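# Fabric Lending at Nandham: A Conversation with Ye-rin Han

14 February 2024

The Nandham Quilt Guild opened its fabric lending program in October with 46 donated lengths of cotton. Members may take up to three yards at a time and are asked to return an equal amount, in any print, within the year. Ye-rin Han, who directs the program, met with the newsletter to discuss its first season.

Ms. Han said the idea came from her own sewing room. "I had bought backing fabric for quilts I never started," she said. "Most of our members were in the same position, and new members were paying full price for the same goods."

The guild accepts quilting cotton only. Each piece is washed, pressed and measured before it is placed on the shelf, and a card pinned to the fold records the yardage and any fading along the crease. Flannel and knits are declined. "They shrink at a different rate," Ms. Han said, "and a beginner may not find that out until the quilt is finished."

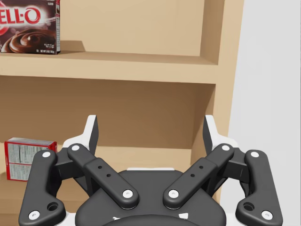
Demand has been strongest for plain neutrals, which members use for sashing and borders. Large florals move slowly. Maximiliano Ibarra, who teaches the beginners' course, has begun assigning a pattern called Mona, an 18-inch block with a wide center square that suits the larger prints.

"Students tend to cut a big print into small pieces and then wonder where the flowers went," Mr. Ibarra said. "With Mona they can leave it whole." He asks each student to sew one trial block before cutting the remaining fabric, and to check the seam allowance against a ruler.

Ms. Han expects the program to lend roughly 400 yards by the end of its first year. She would like to add batting remnants, although storage has not been settled. Members who hold fabric from the October opening may renew it once by signing the register at any regular meeting. Returned pieces should be at least a half yard in length, with the selvage left on.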